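Evaluation of the Torkerell Hand-Held Gripper Kit for Recording Laundry Tasks
Final project report, Introduction to Robot Manipulation
Hidville Technical College

1. Background

Our project began with a simple question from the course list: can a small team with no robot arm produce useful training data for one? The Torkerell kit says yes on the box, and again inside the lid. It is a gripper on a handle with a wide-angle camera mounted behind the fingers. You hold it, do the chore yourself, and the kit records what the hand saw and how far the fingers were open. Later a robot is supposed to learn from this. The robot was outside the scope of our project, which is another way of saying the lab arm was booked until the end of term.

We chose clothes because everyone on the team owned some. Blocks and cups had been done by the previous class, and the instructor hinted that a third report on stacking cups would be read quickly.

2. What comes in the kit

The kit arrived in one case with the handle, the camera, a set of fingers, a bag of bolts, a charger and a printed card with a web address on it. The web address leads to the manual. The manual leads, after a while, to a second manual, which is the one you want.

Assembly took us an evening. Most of that went into the camera mount, which goes on in either direction but works in only one. The recording software is called Gimby and installs without complaint. It complains afterward. The first time we opened it, it asked for a calibration file that can only be made by Gimby, and we had to find the button for this under a menu named Extras.

Once set up, the tool was pleasant to use. The trigger has a short, even pull and the fingers close together evenly. After a long session the wrist gets tired before the battery does, and we think the manufacturer should mention this somewhere in the first manual.

3. Method

We defined four tasks: pick up a garment by the hem, spread it out, fold it once, and place it on a pile. Each task was recorded 40 times, with the team taking turns so that no single person's habits would take over the data. (They did anyway. One of us twists the wrist at the end of every placement and can be identified from the trajectories alone.)

The garments were T-shirts, dish towels and knitwear. We picked the knitwear late in the project, after noticing that our T-shirts were nearly all plain and dark. A camera that sees only a dark rectangle has little to hold on to, and the position tracking in Gimby depends on finding points it can follow from one moment to the next. Stripes and patterned bands seemed like a fair way to give it some help.

A recording counted as usable if it met three conditions. The tracking had to hold from start to finish, the finger opening had to be logged without gaps, and the garment had to end up where the task said it should. We judged the last one by eye, and argued about it more than the other two together. 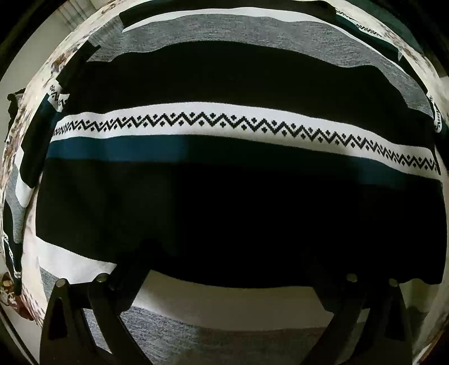
Knitwear also behaves differently in the fingers. A T-shirt hem is thin and slides into the grip almost by itself. A ribbed hem is thick, and it springs back if you close too early, so we had to approach it more slowly and squeeze for longer. This shows up clearly in the logs as a long flat stretch where the finger opening barely changes. We first took it for a sensor fault and spent a Friday looking for the fault, which was instructive in its way.

4. Results

The T-shirt recordings were the weakest. Tracking dropped out most often during spreading, when the cloth was close to the lens and blocked the view of everything else. The software handles this by guessing. Sometimes it guesses that the hand has left the building. One fold, according to Gimby, was carried out from a point well above the ceiling.

Dish towels gave the cleanest data, probably due to their size. There is less towel to get in the way. Knitwear fell in between: the tracking held up better than with plain shirts, but more attempts failed the last condition because a sleeve had been left behind or folded under. We don't want to claim too much for the stripes. The knit garments were also recorded last, when we were better at the job, and our plan had no way of separating those two effects. It should have. We noticed this while writing the present section.

Grip strength was fine throughout. The fingers never damaged a garment, although they did drop several when the trigger was let go in the middle of a lift. That was operator error, and we have agreed not to record whose.

5. Comparison with the Zarei glove

The department also owns a Zarei data glove, so we repeated the towel tasks with it for one afternoon. The glove is quicker to put on and more comfortable, and folding in it feels like folding. The trouble comes later. A human hand uses all its fingers to fold a towel, and a gripper with two of them cannot copy that without a good deal of extra work on the software side. With the Torkerell kit you are made clumsy from the start, so whatever you manage to do is at least something a gripper could do too. We came to see this as the kit's best feature, though it is not advertised.

6. Remaining problems

Exporting is slow. A full session takes 8 minutes to convert, and Gimby shows no progress bar, only a small picture of a hand that waves. If the laptop goes to sleep the hand keeps waving when it wakes up, but nothing is being converted.

The bolts on the fingers should be checked before each session. Ours worked loose twice. The right size of hex key is not included in the case, but a bicycle tool fits.

The price of 3,000 dollars is hard to defend for one course project and easier to defend if the department shares the kit between several. We would recommend it on that basis, with a second battery and a printed copy of the second manual kept in the case.

7. Further work

The next team should record plain and patterned versions of the same garment in mixed order, which would answer the question we accidentally left open. They should also book the arm in August. Our recordings are on the course drive in the folder named final_new – the folder named final is older and contains mostly ceiling.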